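Sorting cell FAQ for bench staff
Posted 10 March 2021

The sheet that came round from Clenumer left a lot of people with questions. We collected them at Jeseo and answered what we could. Where we don't believe the sales talk, we say so.

What is the cell supposed to do?
Handle push-button switches at the sorting bench, a job people do by hand now. Clenumer calls the package Honetti. It is two arms and the software that runs them.

Is it as fast as a person?
Not on anything we've been shown. The figure in the sheet is 600 switches a shift. We asked how many of those needed a hand from somebody and haven't had a reply.

What does the work look like?
Two grippers and two trays, with the switches sitting in the trays by the handful. Your bench has bins, labels and a phone ringing, so judge accordingly. 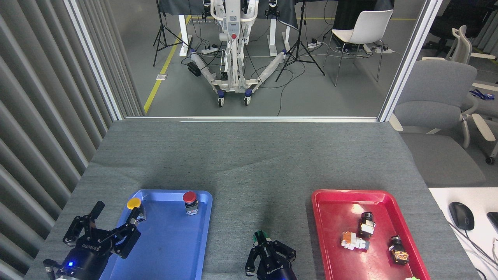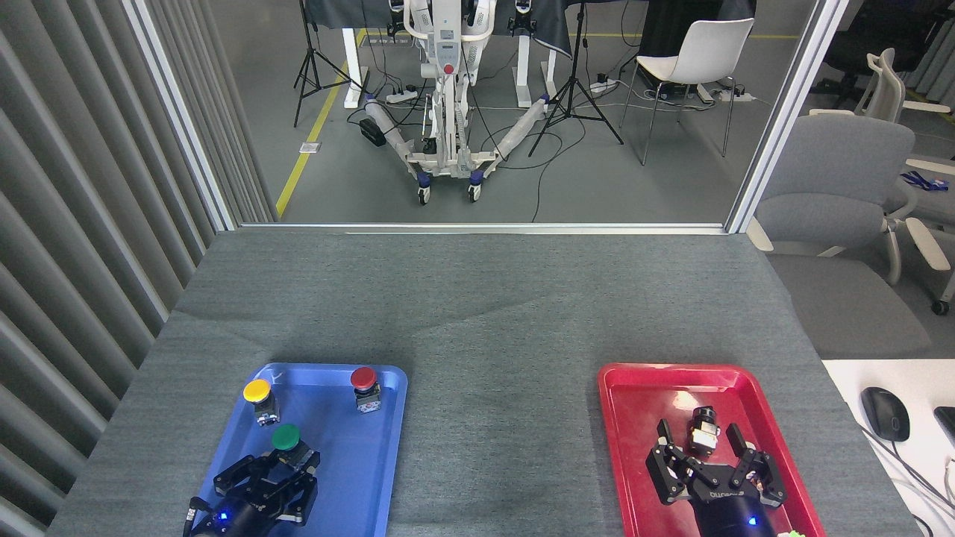 Switches in the blue and red trays, with both grippers at work height.

Will anyone lose their job?
Management says no. We have that in writing until June and no further. Ask again then, and ask in a meeting where it gets minuted.

Who clears a jam?
The sheet says "the operator," which means you. It adds seven minutes of training for this. We think that is too short and have told them.

Does my rate change?
The bench rate stays at 215 an hour. Time spent watching the cell isn't counted toward it yet. Write those minutes down on your own sheet and keep a copy.

Can I refuse to work next to it?
You can ask for the safety check to be done first, and you should. The Jin line got its check two weeks after start-up, and we don't want that repeated.

Will it handle damaged or odd switches?
Clenumer says it will learn them. We've asked what happens to the odd ones in the meantime. Our guess is a pile at the end of your bench.

Where do I send complaints?
Use the gray box by the time clock, or email the bench list. Put the shift and the bench number on it.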